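Equipment planning for hand-held gripper data collection

Equipment planning for hand-held gripper data collection is the work of deciding what a robotics group must buy, borrow or build before it can record manipulation tasks done by people. It covers the grippers, the cameras, the printed markers, the furniture of the recording area, and the storage and repair of all of these. In small groups the planning is usually done by the same person who later runs the sessions.

Background

Early budgets in this field were copied from budgets for robot arms, where one machine takes most of the money. With hand-held grippers the cost is divided differently. A single gripper is cheap in comparison, but it is used in many hands and its parts wear quickly. Genivaldo Godoy, who prepared the purchase plan for the Seixas laboratory, proposed to treat the finger pads as consumables and to list them apart from the housing. The Seixas plan has 16 grippers and a separate line for pads, screws and straps. 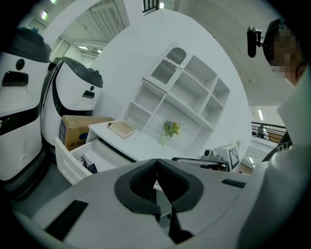

Main cost items

Grippers. The price of the housing depends on whether it is printed in the laboratory or ordered from a supplier. The supplier Zokard sells the housing and the fingers separately. A group which orders both should ask for one delivery, as fingers from different batches can differ a little in stiffness.

Cameras. A plan must say if only the gripper carries a camera or if the operator wears one on the head also. Head-mounted cameras need their own straps, chargers and memory cards, and these small things are often forgotten in the first order.

Markers. Printed marker boards cost very little. The cost is in the mounting, which must stay rigid when the gripper is moved.

Furniture. Shelves, drawers and desks are used as task objects and should be budgeted as equipment. At Jirnar, the furniture took almost 13 percent of the first-year budget, a share that Zuleica Medeiros later called too low in her internal report.

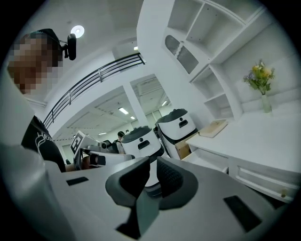
Space and schedule

The room is commonly left out of the estimate, although it limits how many operators can work together. Two operators at one desk need enough distance so that their arms do not cross. Wagner Barros recommends to reserve the room before the grippers are ordered. He also keeps one half day a week, at Jirnar the Thursday morning, for cleaning and calibration.

Spare parts

Opinions on spares differ. Barros keeps 2 complete grippers in a closed box and does not lend them. Efraín Nina prefers to hold only loose parts and to repair on the bench, which costs less but stops the session for some time.

See also: Nerkurine planning sheet; Calibration of hand-held grippers; Consumables in robotics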